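Wiegand is looking for people to fold laundry in a furnished apartment in Eltstead. The work is paid by the session and you can sign up for one or more. You don't need experience beyond having done your own washing.

Each session is in the bedroom. You get a pile of clean clothes and bedding and work through it on the bed: lay the piece out, straighten it, fold it, stack it, take the next one. Most of it is trousers, shirts and sheets.

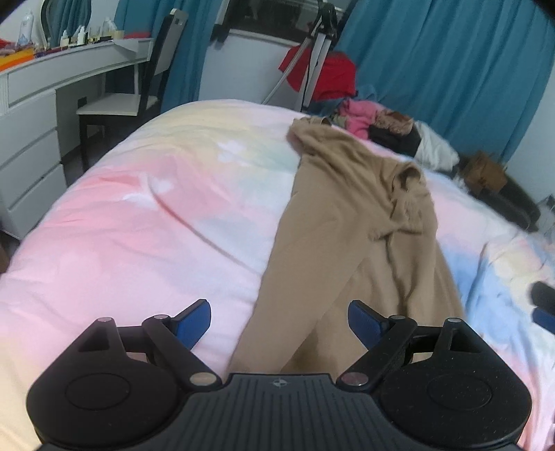
*Posted by Jana Kuhlmann, Wiegand, Eltstead*

Trousers go down flat on the comforter first, and gathered waistbands usually need some pulling before they lie straight. We don't ask for a store fold. Do it the way you do at home, at your normal speed, and if a piece goes wrong, shake it out and start over.

**What we need from you**

- Age 18 or over
- Able to stand and bend over a bed for 2 hours, with a break
- Both hands free of injury
- No strong perfume – the clothes get used again
- Short or tied-back sleeves

**When**

Sessions run through August, mornings and afternoons, plus Saturday from 10 a.m. Let us know which times you can't do.

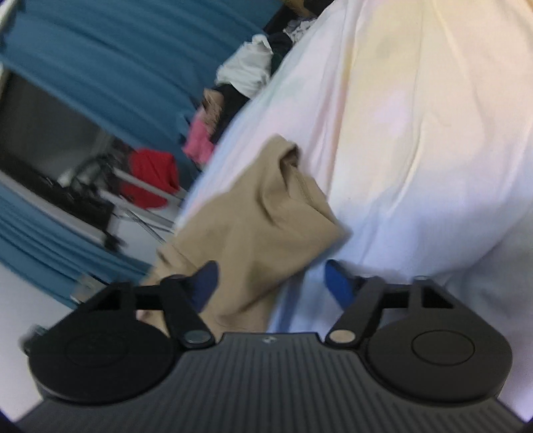
Shirts take longer than people expect, mostly the sleeves, so nobody has to finish the whole pile. Pay is the same however many pieces you get through. Bedding is done last, and you can ask for a second person to hold the other end of a sheet.

**How to apply**

Call 2522 on the Eltstead exchange or leave a note at the Turkix building, box 813. Give your name, a phone number and the times that suit you. If you have already folded for us on the Avow project, say so and you can skip the introduction.

Places are given out in the order we hear from people.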